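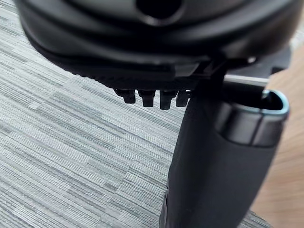

Smooth dark casing above a finely ribbed band.

Changes to denture repair and reline bookings, Purkenby

January 31, 2024

The laboratory work for full and partial dentures has moved from Skornell to Hsiao. Collections from the Purkenby surgery are now made at midday, so the times for handing in a denture have changed.

Simple repairs (a clean fracture of the acrylic base, or one tooth lost from the base) should reach reception before 11 am. They are normally ready by the close of the same day. If a clasp has broken, or a tooth is to be added, an impression is needed with the denture in the mouth. Allow 36 hours for this work and book a chair appointment first.

Relines are handled separately. A hard reline replaces the fitting surface where the gum and bone have shrunk since the denture was made. It takes two visits: one for the impression and one for fitting and bite adjustment. The denture stays with the laboratory between them. Soft relines are offered for lower dentures only, where the ridge is thin or tender, and the lining is checked at each recall.

Please do not glue a broken denture at home. Household adhesive distorts the join, and the parts then cannot be set against each other accurately. Bring all the pieces, including small chips, in a rigid box. If the denture has been out of the mouth for more than a day or two, keep it in cold water until the appointment.

Sore spots after a new fitting are adjusted without charge for three months. Wear the denture for a few hours before the visit if you can bear to, as the mark on the gum shows where the base needs to be eased.

Kam-wah Lau sees patients for impressions and relines. Tin-yau Yip deals with repairs, clasp adjustments and questions about work already at the laboratory. Broltita cleaning tablets are still stocked at reception, but should not be used on soft linings. The repair price list will next be revised in June.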